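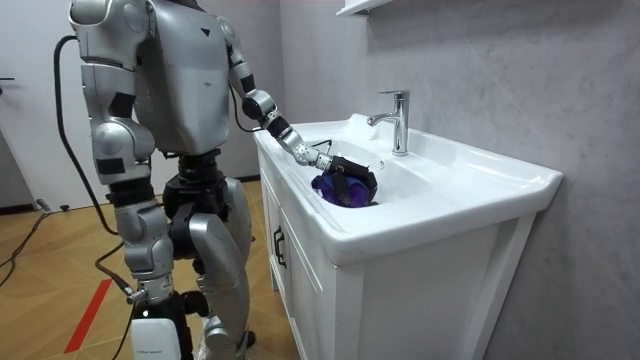
A humanoid robot with a purple cloth in the sink basin. Wiping the bowl is one of the jobs the cleaning staff would like to give away.

The second bathroom

Els De Bruijn has cleaned bathrooms for most of her working life, and she can tell from the doorway which part of the room will take the longest. "The sink," she says. "People think it is the toilet. But a toilet has one shape and you know it. At the sink there is the soap, the hair, the toothpaste, and under the faucet you must go with your fingers."

She is team leader at Plivent, a company which cleans holiday apartments in Hurkport. There are 452 apartments on the list, most of them small, and in the high season nearly all of them change guests on the same morning. Between ten and three everything must be ready. Her team has three fewer people than it had two years ago, and the vacancies stay open.

This is the background against which Plivent began to work with humanoid robots last December. The machines are called Nimov. They practice in a bathroom which copies the ones in the apartments, with the same type of white vanity and the same gray panels on the wall.

I visited on 21/04/2025. I had expected to hear mostly about speed, but the people I met spoke more about their backs. A vanity in these apartments is low, and the cleaner bends over it with one arm stretched. Els De Bruijn has had an operation on her shoulder. Two of her colleagues wear a brace in the evening.

Dirk Van Hecke, the operations manager, does not hide that the robot is slow. A good cleaner does a sink in less than two minutes. The robot needs roughly 169 seconds for the bowl only, and the faucet is not included. "If you look only at the clock, you stop the project today," he tells me. "I look at who is still working for me in five years."

In January he asked the cleaners to make a list of the movements they like least. Wiping the bowl came first, then the floor behind the toilet, then the high edge of the shower. The engineers had hoped to begin with carrying towels, which is easier. They changed the order, and for Els De Bruijn this was the moment when she began to take part seriously.

Now she spends one morning a week with the engineers. She shows how she folds a cloth in four and turns it when one side is used. She explained to them that you wipe from the edge toward the drain, and why you never take the cloth from the sink to the mirror. For this work she receives a higher hourly pay – a point on which the staff had to insist, because in the first plan it was counted as ordinary training.

Not everybody in the team is convinced. At the meeting in the canteen one cleaner asked what happens with her hours when the robot has learned the sink, the floor and the shower. Dirk Van Hecke answered that no contract will be shortened before the end of next year. After that date he would promise nothing, and some people found this answer fair and others found it cold. A written agreement is now being discussed.

There is also the question of what remains. If the machine takes the heavy corners, the cleaner makes the beds, checks the kitchen and decides if the apartment is good enough for the next guest. It sounds lighter. But Els De Bruijn fears that the planning will then count more apartments for each person, and that the time won in the bathroom will be lost again on the stairs.

She has asked for a limit on the number of apartments per shift, and she waits for the reply. In the meantime she has 11 new cloths in her bag for the next session, of a thicker kind, which she thinks will be easier to grip.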